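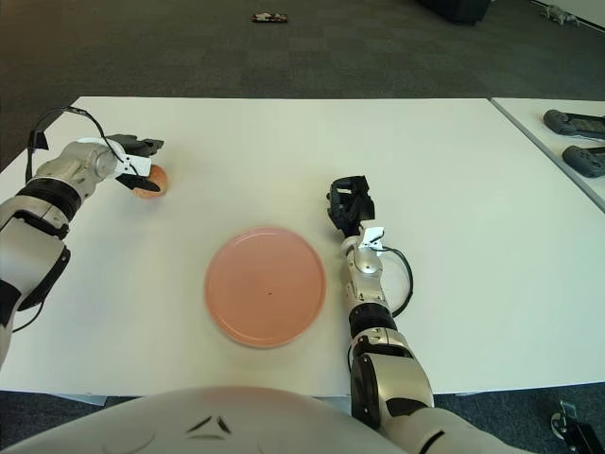 What is a contract?

A contract is a promise that the law takes seriously. Most promises are not like this. If your brother promises to stop humming at breakfast and then hums at breakfast, you can be cross with him, but you can't take him to court. Judges are busy, and many of them have brothers.

You might think contracts are long papers with tiny writing, signed by people in good shoes. Some are. But you have very likely made one yourself this week. If you bought a comic, or a bus ticket, or a bag of chips, you made a contract. There was no paper, unless you count the paper round the chips.

What goes into one

First, somebody makes an offer. "I will sell you this scooter for £16" is an offer. "I might sell my scooter one day, who knows" is just talking.

Next, somebody else says yes to that exact offer. This is called acceptance. If Albertina offers the scooter for £16 and Gilang says "I'll give you £5", he hasn't accepted anything. He has made an offer of his own – a rather cheeky one – and now it is Albertina's turn to say yes or no. His £5 also wipes out her first offer, so he can't change his mind a minute later and insist on having it for £16. She can sell it to him at that price if she likes. She may have gone off him by then.

Then each side has to give something, or promise to. Lawyers call this consideration, a word which everywhere else means being nice to people. In a contract it means the money, the scooter, the washing of the car. It doesn't have to be a fair swap. You can sell a good bicycle for a single penny, and the law will let you, though your parents might not.

Last of all, both sides must mean it as a proper deal. The law guesses that friends and families chatting at home usually don't, and that shops and businesses usually do.

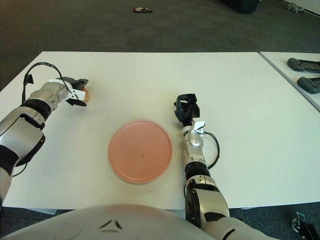

Does it have to be written down?

Mostly, no. Spoken contracts count. The trouble starts when two people remember the speaking differently, and they nearly always do. Writing it down means you can argue about the paper instead, which is quieter.

A few kinds do need writing. Selling a house is one. You can't buy a house in England by shouting over a fence.

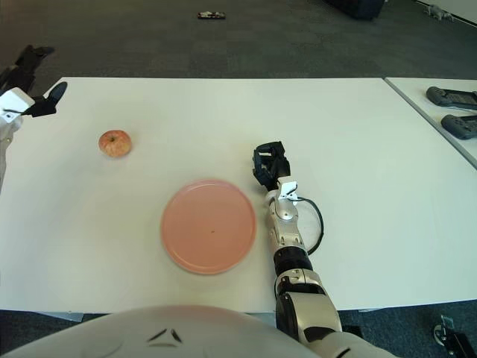
Can children make contracts?

Yes, but the law keeps an eye on things. In England and Wales you are a child, as far as contracts go, until you are 18. If a grown-up talks you into a silly deal, a court will usually refuse to make you stick to it. The main exceptions are things you really need, such as food and clothes, and some kinds of job or training that are good for you.

Before you rush off to sign for a speedboat, remember that shops know this rule too. They would like your mum to sign.

What if somebody breaks one?

Breaking a contract is called breach. Nobody goes to prison for it. Usually the person who broke the deal has to pay money, enough to put the other person where they would have been if the promise had been kept. Most arguments never get near a judge, and end with a grumpy letter and a refund.
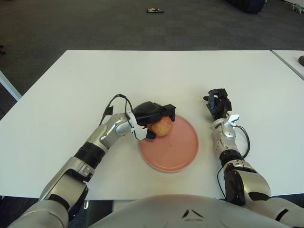 An apple on a pink plate.

Words to know

Offer: saying what deal you want, clearly enough for someone to say yes.
Acceptance: saying yes, with no fiddling.
Consideration: what each side gives or promises.
Breach: breaking the deal.
Small print: the part everyone says they have read.

Written by Gönül Karaca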